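Qui sommes-nous ?

Fustura est un établissement privé d'enseignement technique consacré à l'assemblage, à la maintenance et à la remise en état du matériel informatique. L'école forme des techniciens d'atelier, des agents de support de proximité et des responsables de parc, en formation initiale comme en formation continue. Elle accueille également des salariés envoyés par leur employeur, pour des sessions courtes organisées tout au long de l'année, à l'exception du mois d'août.

Notre histoire

L'établissement est né de la réunion de deux structures : l'atelier de réparation Kramer, qui recevait depuis longtemps des apprentis, et le centre de formation Gornetti, spécialisé dans l'électronique. Les deux équipes partageaient déjà une partie de leur outillage et se prêtaient des salles. Leur rapprochement a donné naissance à Fustura, qui s'est installée dans les anciens locaux de Gornetti, agrandis depuis lors d'une aile destinée aux travaux pratiques.

De l'atelier Kramer, l'école a conservé l'usage du cahier de poste. Chaque élève y consigne les pièces qu'il reçoit, les opérations effectuées et les anomalies relevées. Ce cahier est tenu à la main, visé par l'enseignant à la fin de chaque séance et présenté au jury lors de l'épreuve finale. Du centre Gornetti nous vient l'organisation en petits groupes, que la direction s'est engagée à maintenir : un groupe de travaux pratiques ne dépasse pas neuf élèves.

Nos locaux

Les surfaces d'enseignement représentent 1232 mètres carrés, répartis sur deux niveaux. Le rez-de-chaussée est réservé aux ateliers et au magasin ; l'étage réunit les salles de cours, le centre de documentation et les bureaux de l'administration. Les sept ateliers sont équipés de plans de travail reliés à la terre, de tapis antistatiques et d'un éclairage réglable à chaque poste. Le port du bracelet antistatique est obligatoire pour les élèves dès l'ouverture d'un châssis.

Le magasin pédagogique constitue l'une des particularités de l'établissement. Il rassemble 968 références : cartes mères, barrettes de mémoire, processeurs, alimentations, dispositifs de refroidissement, câblage et visserie. Les pièces proviennent pour l'essentiel de parcs renouvelés par des entreprises de la région. Elles sont testées à leur arrivée, étiquetées, puis prêtées aux élèves contre signature. Une pièce déclarée défectueuse n'est pas retirée du fonds : elle rejoint les armoires de diagnostic, où elle sert aux exercices de recherche de panne.

L'enseignement du montage

Le programme de première année accorde une place importante à la manipulation du processeur. Il s'agit d'un composant coûteux, dont les surfaces de contact supportent mal les chocs et les traces de doigts. L'élève apprend à le saisir par les bords, à repérer le détrompeur, à présenter la puce parallèlement au support et à la déposer sans exercer de pression. Le levier de maintien n'est abaissé qu'après un contrôle visuel. La même séance aborde l'insertion des modules de mémoire, l'examen des contacts dorés et l'application de la pâte thermique sur le dissipateur intégré.

Ces gestes sont d'abord exercés sur des éléments réformés, puis sur du matériel en état de marche. L'enseignant n'autorise le passage à l'étape suivante que lorsque la pose a été répétée plusieurs fois sans reprise. Les élèves qui le souhaitent disposent d'un créneau supplémentaire en fin d'après-midi, à partir de 17 heures.

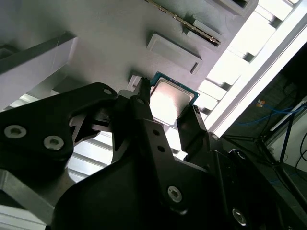
Les Cahiers de Fustura — n° 7

Un processeur se reconnaît à son capot métallique argenté, de forme carrée, bordé par la mince tranche bleu-vert de son circuit. Les contacts dorés bien visibles le long d'un emplacement de mémoire sont un autre repère que nos élèves apprennent à identifier dès les premières séances.

Les Cahiers, publication interne de l'école, paraissent chaque année en décembre. Ils réunissent des fiches de procédure, des comptes rendus de stage et une sélection de travaux d'élèves. Ils sont consultables au centre de documentation et remis à chaque entreprise partenaire.

Nos formations

La formation initiale se déroule sur deux années. La première porte sur l'architecture des machines, le montage, la lecture des documentations constructeur et les règles de sécurité électrique. La seconde est consacrée au diagnostic, à la gestion de parc, au reconditionnement et à la relation avec l'utilisateur. Une période en entreprise est prévue au cours de chacune d'elles.

La formation continue propose des modules indépendants, qui peuvent être suivis séparément ou regroupés en parcours. Les plus demandés concernent la remise en état des postes fixes, l'entretien des systèmes de refroidissement et l'effacement sécurisé des supports de stockage. Une attestation est délivrée à l'issue de chaque module.

Le programme Trokska

Avec Trokska, l'école met en œuvre son propre programme de reconditionnement. Les ordinateurs confiés à l'établissement sont démontés, nettoyés, contrôlés et remontés par les élèves de seconde année, sous la responsabilité de leurs enseignants. Chaque poste remis en service est accompagné d'une fiche indiquant les composants conservés et ceux qui ont été remplacés. Les machines sont ensuite attribuées à des associations locales et à des écoles primaires — les demandes sont examinées deux fois par an.

Les composants qui ne peuvent être réemployés sont triés par famille et remis à une filière de traitement agréée. Les élèves participent à ce tri, qui fait partie intégrante de leur évaluation.

Nos engagements

Fustura veille à ce que l'accès à ses formations ne soit pas conditionné par la possession d'un équipement personnel. L'outillage est fourni pour la durée de la scolarité et restitué à la sortie. Plusieurs postes sont réglables en hauteur, et les supports de cours peuvent être remis en grands caractères sur demande.

L'établissement évalue chaque année la qualité de son enseignement au moyen d'un questionnaire adressé aux élèves, aux stagiaires et aux entreprises d'accueil. Les résultats sont présentés au conseil pédagogique et affichés dans le hall.

Admission et visites

L'admission en formation initiale se fait sur dossier, suivi d'un entretien et d'un exercice pratique de courte durée. Aucune connaissance préalable en électronique n'est exigée. Les dossiers sont reçus de février à mai ; les candidatures tardives sont étudiées dans la limite des places disponibles.

Les ateliers peuvent être visités en période scolaire, sur rendez-vous pris auprès du secrétariat. Les groupes sont reçus le matin, à 9 heures. Il est demandé aux visiteurs de ne pas manipuler les pièces exposées sur les plans de travail et de déposer leurs sacs au vestiaire du rez-de-chaussée.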